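4.2 Déroulement de la journée portes ouvertes

La visite, organisée un samedi de novembre dans les locaux de Prikari, devait nous permettre d'observer comment des personnes sans aucune formation prennent en main les pinces portatives (fig. 3).
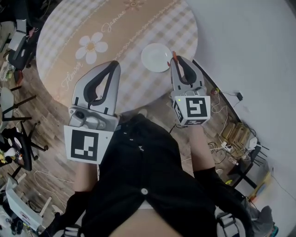 Figure 3. Poste de démonstration : une pince tenue dans chaque main, au-dessus de la table ronde ; assiette vide à droite, marqueurs carrés sous les mâchoires.

L'accueil était assuré par Vasiliki Raptis et Dionysis Katsaros, que nous remercions ici très chaleureusement – leur patience a beaucoup compté dans la bonne humeur générale. Chaque visiteur disposait de 15 minutes, précédées d'une courte explication orale, et chacun restait libre de s'arrêter quand il le souhaitait (presque personne ne l'a fait, à notre grande joie !). La consigne était volontairement simple : saisir l'assiette par le bord, la déplacer sur la nappe, puis la reposer sans la faire glisser.

Nous avions d'abord pensé recouvrir la table d'un tissu uni, comme lors des essais de la section 3. Stamatia Liapis a plaidé pour garder la nappe imprimée, avec ses carreaux beiges et blancs et ses grandes fleurs, et nous lui avons volontiers donné raison : les participants s'en servaient spontanément comme repère pour dire où ils comptaient poser l'assiette. Les remarques recueillies à la sortie portent surtout sur la fatigue des poignets, point repris en 4.3.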